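Section 4. Setting Up and Using the Electric Steamer

This section applies to the countertop steamer supplied with the Zallia kitchen set. Read it in full before the first use. Persons who have not used the appliance before should be shown steps 1 through 9 by an experienced user.

4.1 Choosing a location

1. Place the steamer on a level, stable table that can bear its weight when the base is full of water.
2. Leave at least 30 cm of free space above the lid. Do not operate the steamer beneath wall cabinets, curtains, or paper notices.
3. Connect the plug directly to a grounded wall outlet. Extension cords and power strips are not permitted.
4. Route the cord behind the table so that it does not hang over the front edge.

CAUTION: Steam can damage painted walls and electronic equipment over time. Direct the steam away from both.

4.2 Before first use

5. Remove all packing material, including the cardboard ring under the basket.
6. Wash the basket and lid in warm water with a mild detergent. Rinse and dry them. Wipe the base with a damp cloth only.
7. Fill the base with clean water to the MAX line and run the steamer empty for 4 minutes. A faint odor during this first run is normal. Switch off, unplug, allow to cool, and discard the water.

NOTE: In hard-water areas, such as the Cirkalberg district, filtered water is recommended. Scale deposits lengthen heating time and are not covered by the warranty.

4.3 Steaming buns and dumplings

8. Refill the base. The water must not touch the underside of the basket.
9. Set the basket squarely on the base. A basket that sits at an angle will leak steam at the rim.
10. Line the basket with parchment or cabbage leaves if the dough is soft. Firm dough may be placed directly on the tray.
11. Leave a gap between pieces. Buns expand during steaming and will tear if they are pulled apart while hot.
12. Close the lid, and turn the control to the desired setting. Frozen buns require 2 minutes more than chilled buns.
13. When the time has elapsed, switch off the steamer and wait briefly before lifting the lid. Tilt the lid away from the face so that the steam escapes toward the rear.
14. Transfer the food to a plate with tongs. Do not reach into the basket with bare hands.
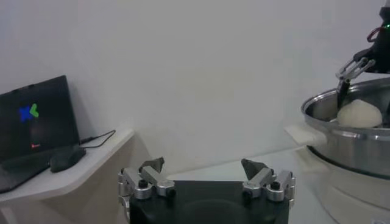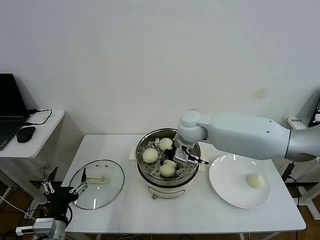

WARNING: The basket remains hot for some time after the power has been switched off. Keep children away from the table until it has cooled completely.

15. If a second batch is to be steamed, check the water level first and top up with hot water. Cold water may be used, but the steaming time must then be counted from the return of full steam.

4.4 Boil-dry protection

The heating element switches off automatically if the base runs out of water. Should this occur, unplug the steamer, let it cool for 60 minutes, and refill it before switching on again. If the protection operates repeatedly with water in the base, discontinue use and contact the service desk at Pisport.

4.5 Cleaning and storage

16. Empty the base after every use. Standing water must not be left overnight.
17. Descale monthly with a solution of white vinegar and water. Rinse twice.
18. Dry all parts before stacking. Store the lid upside down in the basket, with the cord loosely coiled beside the base.

Questions about this section may be addressed to Misaki Sugawara, Product Documentation. Requests for replacement baskets and lids are handled by Kohei Nomura, Parts and Service. Please quote the serial number printed on the underside of the base.

Section last revised Sat 21 August.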